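Adamczyk AX2 Ambulatory Blood Pressure Monitor

Home > Diagnostics > Blood pressure > 24-hour monitors

Order code: 743
In stock at Dradton. Orders placed before 2 pm leave the same day.

The AX2 is a 24-hour blood pressure monitor for GP surgeries, pharmacies and outpatient clinics. It is worn on a belt or shoulder strap and takes readings at intervals set by the clinic, with a separate setting for the night. The patient can carry on with most normal activity, but should keep the arm still while the cuff inflates.
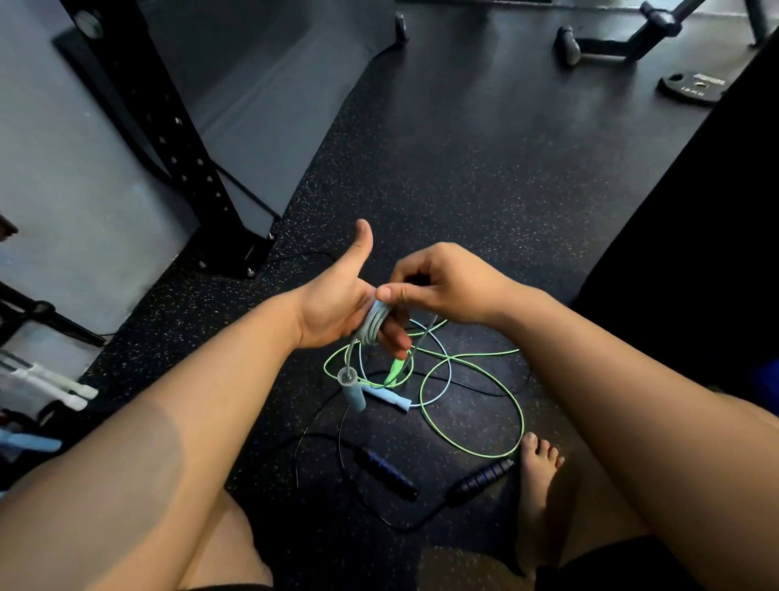
Readings are stored on the unit and moved to a computer by USB lead. The software shows daytime and night-time averages, the overnight dip and any failed readings, and saves the report as a PDF. There is no yearly licence fee. It can be installed on up to 7 computers at one site.

Supplied with
Monitor unit
Medium adult cuff with washable cover
Belt and shoulder strap
USB lead
2 rechargeable batteries and charger
Patient diary sheets, pad of 50

Small and large cuffs are sold separately. Please measure the upper arm before ordering, as a cuff of the wrong size will give false readings. Cuffs from the older AX1 do not fit.

The battery lasts for more than 17 hours at the shortest interval and for a full 24 hours at the standard setting. We suggest charging after every patient. The display can be switched off so that the wearer does not see each result.

Calibration
Each unit comes with a certificate valid for one year. Recalibration is done at our Funthorpe workshop and normally takes a week. Loan units can be booked, but October fills up early.

Using the cuff cover
Fit the cover before the cuff goes on the arm, with the tube pointing up towards the shoulder. Covers can be washed at 60 degrees. Do not tumble dry.
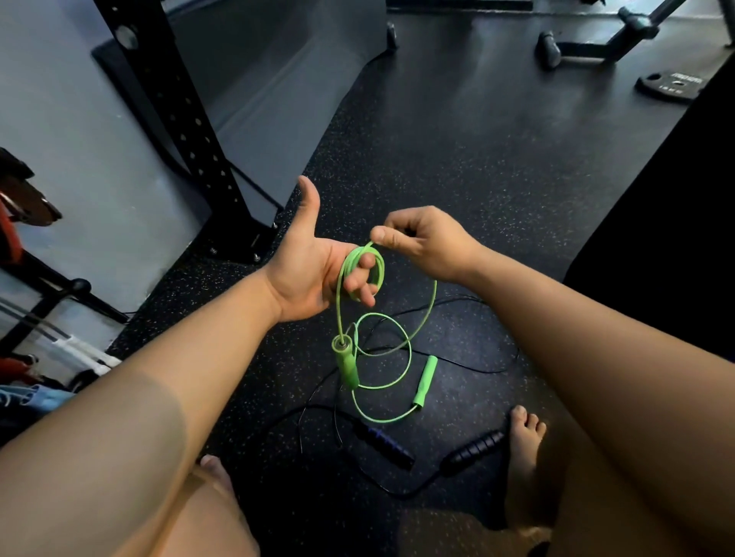 Dollurthorpe wrote in to say that the night setting had cut down on complaints about broken sleep, though the tube was a bit short for taller patients. A longer tube can now be ordered as a spare part.

Delivery and returns
Free UK delivery on monitors. Unused units may be returned within 30 days in the original box. Opened cuffs cannot be returned.

Page last updated 2025-03-27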